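Les nuits de Luzius Bühler commencent à l'heure du café

Il faut d'abord trouver la maison, et ce n'est pas une mince affaire quand le brouillard de décembre descend sur la route de Flunirden et que le dernier panneau lisible remonte au rond-point. Luzius Bühler attend sur le pas de la porte, en pantoufles, une lampe frontale sur le bonnet. « Vous avez pris par le haut ? Alors vous avez vu le virage. »

Le virage, on l'a vu, oui. C'est un coude assez banal, à mi-pente, avec un talus à gauche et à droite une glissière qui a été refaite tant de fois que les tronçons n'ont plus la même couleur. Les gens d'ici l'appellent le Wenis, du nom de la ferme qui se trouvait là autrefois. Depuis 2009, Luzius est secouriste bénévole dans la vallée, et c'est au Wenis qu'il a fait sa première sortie, une camionnette couchée sur le flanc, un conducteur qui réclamait ses lunettes et rien d'autre.

Il raconte cela en versant le café, un café très noir qu'il laisse chauffer toute la soirée sur le coin du fourneau (le secret d'une nuit de garde, assure-t-il, et on veut bien le croire après deux tasses). Il n'a pas le goût des histoires de tôle froissée. Ce qui lui reste, ce sont les à-côtés : une dame qui s'inquiétait de ses œufs dans le coffre, un chien assis bien droit sur la banquette arrière, un jeune homme qui l'a tutoyé dans l'ambulance et vouvoyé quand ils se sont recroisés à la boulangerie.

La vallée compte 21 bénévoles, répartis entre Flunirden et Jenel, de l'autre côté du col. Ils viennent en renfort des ambulanciers de métier, qui partent de plus loin et mettent, par temps de neige, roughly le double du temps habituel. 

Entre l'appel et leur arrivée, il y a donc ce moment un peu long où l'on se retrouve à genoux sur le bas-côté, à tenir une tête bien droite entre ses deux mains et à parler de tout, du temps, des enfants, du match de la veille. « On apprend à bavarder, dit Luzius. Moi qui étais timide ! »

Sa fille trouve qu'il devrait ralentir. Il a promis d'y réfléchir au printemps, puis au printemps suivant. En attendant, le sac reste dans l'entrée, les chaussures sont délacées d'avance et la voiture est garée le nez vers la route.
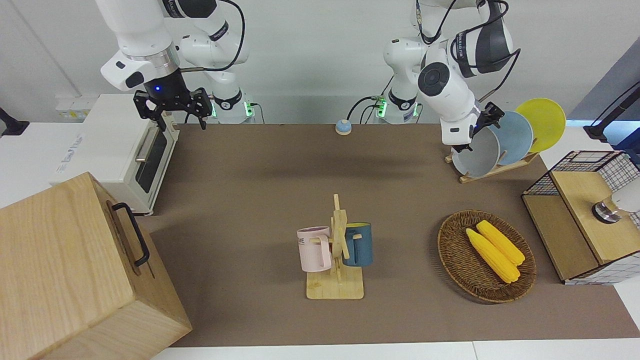 Rédaction Magazine, pages Vallée et société

Vers 22 heures, l'appareil posé près du sucrier se met à vibrer. Une voiture a glissé contre le talus, au Wenis justement. Luzius est déjà dans le couloir, il crie de laisser les tasses, qu'il s'en occupera, et de bien refermer derrière nous à cause du chat.

Sur place, plus de peur que de mal. Une conductrice assise dans l'herbe gelée, une couverture sur les épaules, le poignet douloureux et une grande envie de rentrer à Jenel. La garagiste de chez Selvanayagam, arrivée presque en même temps avec sa dépanneuse, tend une thermos à la ronde. On parle à voix basse, je ne sais pas pourquoi, peut-être à cause du brouillard. Un gyrophare finit par apparaître en contrebas, disparaît derrière les sapins, revient.

La commune a demandé un nouveau revêtement et une limitation de vitesse dans le coude. Le dossier est au canton, avec des photos prises par Luzius lui-même à toutes les saisons, et la réponse est attendue pour l'été. Il aimerait bien aussi un miroir, un gros, comme celui de la sortie de Jenel.

Au retour, le café était encore chaud et le chat dormait sur le sac.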